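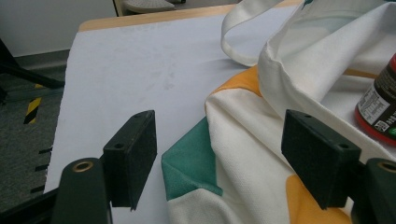
How Do Judges Pick a Pageant Winner?

You may have seen a beauty pageant on TV. There are sashes, bright lights and one very shiny crown. But how can anyone say who is "the best"? Good question. Keep asking it.

Take the Casar Pageant, held every May. Last time it had 25 contestants and 6 judges. Each judge gave points for a talk on stage, a talent and an evening outfit. The points were added up, and the highest total won.

That sounds like math, and math sounds fair. But where do the points come from? They come from people. One judge may love singing. Another may get bored by it. If you swapped the judges, you might get a different winner.

Maeve Mac Suibhne has judged at Casar and thinks the scores are fair. Maybe so. Leif Gunnlaugsson, who used to add them up, remembers a year when first and second place were one point apart, with 797 points for the winner. Was she really better? By one point?

Be careful with the word "beauty," too. You can measure how high someone jumps. What ruler would you use for a smile?

So next time you hear "the most beautiful in the world," try asking: who voted? And who never entered?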